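How to run a pick-and-place table at an open day

We show small robot arms to visitors two times each year at the Hevonmont workshop, and after the last open day several people from other workshops wrote to ask how we prepare the table. I have put together the notes we use ourselves. They are written for a team which already has a working arm and wants visitors to try it, also children.

What you need

One arm with a parallel gripper. Ours is a Trinulus with orange fingers.
A wooden table that does not move when somebody leans on it.
Coloured cubes, with spares in a box under the table.
A screen which the visitors can see from a standing position.
A stop button with a long cable.
Masking tape, a cloth, a hex key for the finger screws.

The wood of our table has a lot of grain. We tried white paper over it in February, but the paper moved each time a finger touched it, and we went back to the bare table.

The day before

Run the complete cycle 40 times without changing anything. If the arm misses a cube, write down where the cube was and continue. Do not repair after each miss, or you will never see if the misses come from the same place on the table. With us it was always the far left corner, and we simply stopped using this corner.

Check the screws on the fingers with the hex key. They become loose slowly, and a loose finger still picks well until the moment when it does not.

Charge the tablet. Print the instruction sheet in large letters. We print ours in two languages and fix it with tape to the front of the table, at the height of a child's eyes.

Preparing the room

Visitors stand in a half circle in front of the table, and the tape on the floor shows them where. Keep the line outside the reach of the arm with the elbow fully stretched. Measure this with the arm powered off and pulled out by hand, as the number in the manual does not include your gripper.

Put the screen to the side. In our first year we had it behind the arm, and everybody looked at the screen and missed the arm completely.

Groups of 8 are good. With 18, which we had once when a school bus came early, the people at the back see nothing and begin to talk. If a large group arrives, split it and send one half to the Sivomden room for the sorting line.

The demonstration, step by step

1. Start with the arm in the rest position and say in one or two sentences what it is going to do. Show the stop button and press it once, so that the visitors hear the click and see the arm stay still. Then release it and wait for the controller to be ready.

2. Ask a visitor to choose a cube and put it anywhere inside the working area. The visitor steps back behind the tape before you touch the tablet. This rule has no exceptions, also not for colleagues.

3. Open the gripper completely and bring it down slowly to the approach position. Stop here and let people look at the wrist camera picture on the screen. The cube should be between the fingers, with free table on all sides of it. Children often ask why the arm does not take it immediately, and it is a good moment to explain that the fingers need space to close.
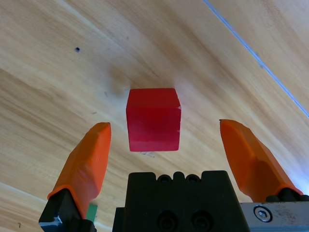
4. Move forward until the cube is well between the finger tips, then close. Use the slow speed. Our value for the grip force is 7 on the Kamolrat controller, but this number will not mean much with another controller, so please find your own with a spare cube.

5. Lift by one hand's width and pause. If the cube turns in the fingers, put it down again and repeat from step 3. Visitors like a second attempt very much, and there is no need to hurry through it.

6. Place the cube in the tray, open, and return to the rest position. Now the next visitor can choose.

Letting visitors drive

After two or three automatic rounds, give the tablet to a visitor. Lock the speed first. One member of the team keeps the hand near the stop button and does nothing else during this time, no talking to parents and no photos.

The most common mistake is to close too early, with only one finger near the cube, which pushes it away over the table. Tell them to look at the screen and compare the two sides before they press. For very young children we allow only the open and close buttons – the team member does the movement.

Between groups

Wipe the table and the cubes. Look at the finger tips from near, with the power off. Put the arm through one empty cycle and listen; if the sound is different from the morning, take a break and find out why before the next group comes in.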